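17 August 2019

House rules, version 6

I've been promising to write up our working rules since June, when the second room opened at Skaltell and we went from a handful of us who all knew each other's habits to a proper crowd. Anyway, they're on version 6 now and they've stopped changing every week, so I'm fairly happy to put them out in public.

The first one is still the one people moan about. Cables get walked before every session. You start at the power strip, follow each lead to whatever it feeds, and if it crosses somewhere people need to stand you move it or tape it down. It takes a couple of minutes and it's dull. We had a near miss at Rivach (my old place) where a lead went tight halfway through a reach and took a desk lamp with it, and I've been a bore about cables ever since.

Second rule: one table, one operator. If you're wearing a rig or holding a pair of grippers, the table in front of you is yours until you say "clear" out loud. Other people can watch, but they don't lean in to straighten something, however much it's bothering them!

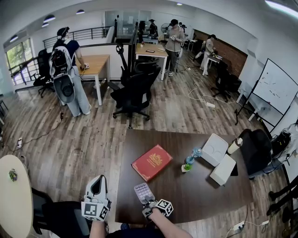
Several tables going at once, with a book, a small plant and a tumbler on the nearest one.

Third, markers. Keep your fingers off the printed faces, don't put the gripper down on its cube, and wipe them at the start of the day. A scuffed corner can spoil a whole run and you won't find out until somebody goes through it later — usually me, usually with cold tea. We retire a cube after 50 sessions even if it looks fine.

Then breaks. We stop at 26 minutes. I borrowed that number from an old Karamanlidis handout and I couldn't tell you where they got it, but wrists do start to ache at around half an hour, so it works for us. Chairs get pushed in when you stop, by the way. A wheeled chair behind someone walking backwards is a horrible thing.

The bit I'm still unsure about is what goes on the tables. Kelus, our checklist tool, wants every object logged by name, and "white box" isn't much help when there's a pair of them. I'd like a sticker underneath each thing, but then the stickers peel. If you've got a system that survives daily handling, please leave a comment.

Version 7 will probably have something in it about hats.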